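Courses > Workplace Health > Unit 2 Handouts

Search this site Search

We use cookies to remember your settings. Accept Manage

Unit 2: Sitting, Standing and the Working Day
Instructor: Carmela Testa
Revised 14 Jun 2023

Read this before the lab session. The terms in it will be on the September review sheet.

Static load

A muscle that holds one position is doing work even when nothing moves. Blood flow through it drops and it tires sooner than a muscle that contracts and relaxes. Most office discomfort in the neck and low back comes under this heading. A good chair lowers the load but does not remove it — the sitter still has to move.

Breaks

For the course log we use a 40/2 pattern: 40 minutes seated, then two minutes on your feet. Keep it up for one full working day and write down every break you skipped. Ubaldo Melis used a 60-minute pattern with last year's group and found that people stopped keeping the log by lunch.

Fitting a chair

Work in this order. Changing the seat height later will undo the armrest setting.

1. Seat height. Feet flat, thighs close to level. If the desk is then too high, use a footrest.

2. Seat depth. Leave a gap of a few fingers between the front of the seat and the back of the knee.

3. Backrest. The curve should meet the low back. Sit all the way in before you judge it.

4. Armrests. Shoulders down, elbows resting lightly. If the armrests hit the desk, lower them or take them off.

Screen position

Top of the screen at eye level or a little under. People who wear bifocals usually need it lower. Laptop users should raise the machine and plug in a separate keyboard.

Case for discussion: Rurutside

Oi-ling Lau surveyed 20 desk staff at Rurutside after new chairs were delivered. Most had never touched the levers. Read her summary and come with one suggestion that costs nothing.
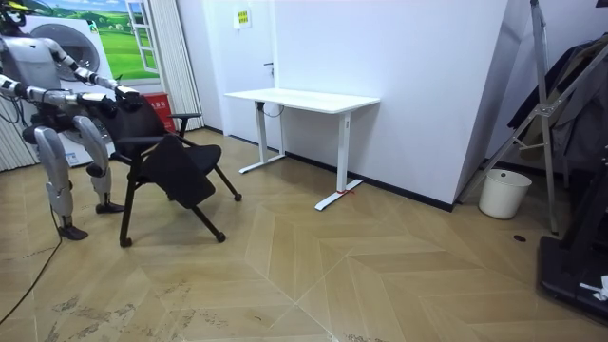

Assignment

Fit one chair for another person and hand in the worksheet with both names on it. Late work goes to Cillian Moynihan.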